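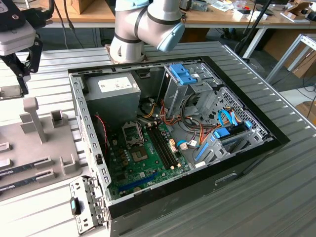

Offenes Rechnergehäuse auf einem Arbeitstisch, CPU-Sockel unbestückt.

Beleg 372

Der Beleg trug die Nummer 372 und lag zwischen zwei Blättern grauen Kartons. Auf dem Etikett stand eine Asteracee, Gattung Centaurea, Artname mit Bleistift eingetragen und später ausradiert. Fundort: Trunport, Böschung unterhalb der alten Verladerampe, Kalkschotter, Südexposition. Sammler: Vasilakis. Monat: Juni. Das Jahr fehlte.

Die Kustodin legte den Bogen unter das Binokular und begann mit der Hülle. Die Hüllblätter waren dachziegelartig angeordnet, die Anhängsel kammförmig gefranst, der Enddorn nach außen gebogen. Das sprach für die Sektion, die der Bleistifteintrag nahelegte. Dagegen sprach der Pappus. Er hätte zweireihig sein müssen, die innere Reihe kürzer als die äußere. An den Achänen dieses Belegs fehlte er vollständig.

Sie entnahm der Fragmenttasche 4 Achänen und maß sie nacheinander. Die Werte lagen dicht beieinander. Abgebrochene Borsten hätten Narben am oberen Rand hinterlassen, und der Rand war glatt.

Im Bestimmungsschlüssel führte Schritt 43 an dieser Stelle in zwei Richtungen. Pappus vorhanden: weiter bei 44. Pappus fehlend: Verweis auf eine Art, die auf Silikat wächst, einjährig ist und blaue Randblüten trägt. Der Beleg hatte eine verholzte Grundachse mit den Resten vorjähriger Rosetten. Die Randblüten waren zu einem bräunlichen Gelb verblichen. Blau verblasst anders.

Sie schrieb auf ein Revisionsetikett: Centaurea sp., Pappus 0, perennierend. Dann legte sie den Stift wieder hin.

Die Sammlung Vasilakis umfasste 1.278 Bögen und war in neun Schränken untergebracht, nach Familien geordnet, innerhalb der Familien nach dem Eingang. Die Korbblütler füllten zwei davon. Ein Aufnahmebuch existierte. Zu jeder Nummer gab es darin eine Zeile mit Fundort, Höhe, Substrat und Begleitarten. Die Zeile 372 lautete: »Trunport, Rampe. Wie 371.« Die Zeile 371 lautete: »Siehe 372.«

Der Bogen 371 war leer. Auf dem Karton zeichnete sich ein dunkler Umriss ab, wie ihn Pflanzensäfte im Lauf der Jahrzehnte hinterlassen: ein Stängel, drei Verzweigungen, fiederteilige Blätter. Die Klebestreifen waren sauber durchtrennt. Sie legte beide Bögen nebeneinander und verglich die Blattzuschnitte. Endabschnitt lanzettlich, Seitenabschnitte vier bis sechs, Rand umgerollt. Es war dieselbe Sippe, vermutlich dieselbe Population.

Am Nachmittag rief sie das Werksarchiv der Firma Vanex an, der die Rampe bis zu ihrer Stilllegung gehört hatte. Eine Stimme am anderen Ende las ihr vor, was in der Akte stand. Die Böschung war mit Material aus dem Steinbruch Wondus aufgeschüttet worden, später abgetragen, später asphaltiert. Ob dort etwas gewachsen sei, gehe aus der Akte nicht hervor. Sie bedankte sich und notierte den Namen des Steinbruchs.

Wondus lag zwei Täler weiter. In der Kartei gab es für das Gebiet fünf Meldungen der Gattung, alle mit Pappus, alle aus den Wiesen am Bach. Der Bruch selbst war nie kartiert worden. Auf der geologischen Karte bildete er eine schmale Linse aus dolomitischem Kalk, ringsum Schiefer.

Sie sah noch einmal durch das Binokular. An einem der Köpfchen, tief zwischen den Spreuborsten, saß eine Achäne, die sie vorher nicht bemerkt hatte. Sie war heller als die anderen und nicht ausgereift. Auch hier war der obere Rand glatt. Am unteren Ende befand sich ein kleiner weißlicher Anhang, ein Elaiosom, ölhaltig, für Ameisen bestimmt. Eine Frucht mit einem solchen Anhang wird getragen und kommt selten weit. Von Wondus bis Trunport wäre sie ohne Lastwagen nicht gekommen.

Um 18 Uhr schaltete sich die Lüftung ab. Sie steckte die Achänen zurück in die Tasche, faltete die Lasche nach hinten und klebte das Revisionsetikett unten rechts auf den Karton, oberhalb des Originaletiketts. Hinter »sp.« ließ sie zwei Zentimeter frei.

Auf das Etikett für 371 schrieb sie: Abdruck, Pflanze fehlt. Fundort wie 372. Dann trug sie im Fahrtenbuch des Instituts für den nächsten Morgen den Wagen ein, Ziel Wondus, Abfahrt 6 Uhr, eine Person, eine Pflanzenpresse.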